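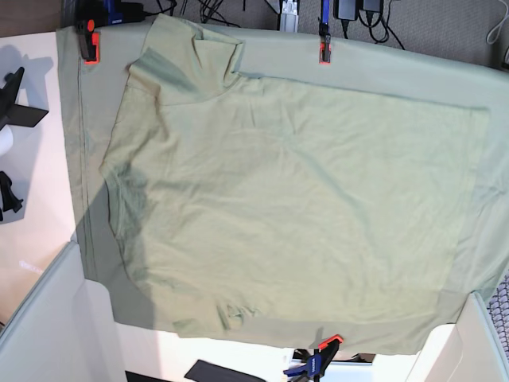
Page 27

June, quarter past four, second mug of tea. Back on the Dalwood folding kit today, which Plusholm have let us have on trial before we decide whether to pay for it. 2777 pounds for the full set, or 1140 if we go without the support plan, and I keep changing my mind!

Spent the first bit getting the green cloth flat and the three clamps on. I do like those clamps (orange and blue, so you can't lose them). The yellowy-green T-shirt went down on top with a bit turned over on itself up by the shoulder and a little crumple near the hem. The booklet wants a messy start, so I left it. What I'm less keen on is a shirt so close in colour to the cloth – I had to look twice to find the edge myself, and the booklet only says 'use a plain background', which is no help at all.

Magdolna Hajdu rang from Ostden while I was reading. She's had hers for 10 weeks and swears by it for towels, less so for anything with sleeves. She says the Stetsiuk one is slower but the manual is far better written, and she'd pay extra for that alone. So would I, after page 4 of this one.

Must ask Plusholm if a darker cloth comes in the price. Also need to ring them about the invoice address, still wrong.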